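I've stopped making my bed, and I'd like to make the case for it.

My mother made hers within five minutes of waking up, corners tucked like an envelope, and for about 40 years I did the same. Then in July we had that awful heat, and I just left everything thrown back all day so it could air out. I slept better that week than I had since spring! Maybe it was the airing, maybe I was just worn out, but I haven't gone back.

My friend Houda Nasr thinks this is a disgrace. She says a made bed sets you up for the day, and she's got a whole speech on it (I've heard it twice, once at a wedding). And sure, if smoothing a blanket makes you feel like you've got your life together, go ahead.

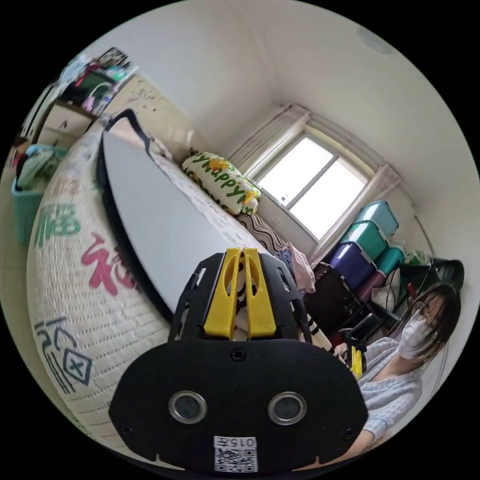 What bugs me is the moral part. People talk about an unmade bed the way they talk about unpaid taxes. I've been a perfectly decent person on plenty of mornings with the sheets in a heap – I called my sister, I paid the electric bill, I was nice to the guy at the bus stop who wasn't nice back.

I do still have rules. Clean sheets every Sunday, no crumbs, and if somebody's staying over at our place in Mornbridge I'll pull the quilt up and fluff the pillows. Houda says that proves her point. I say it proves I like my guests – and she can have the good pillow next time she visits.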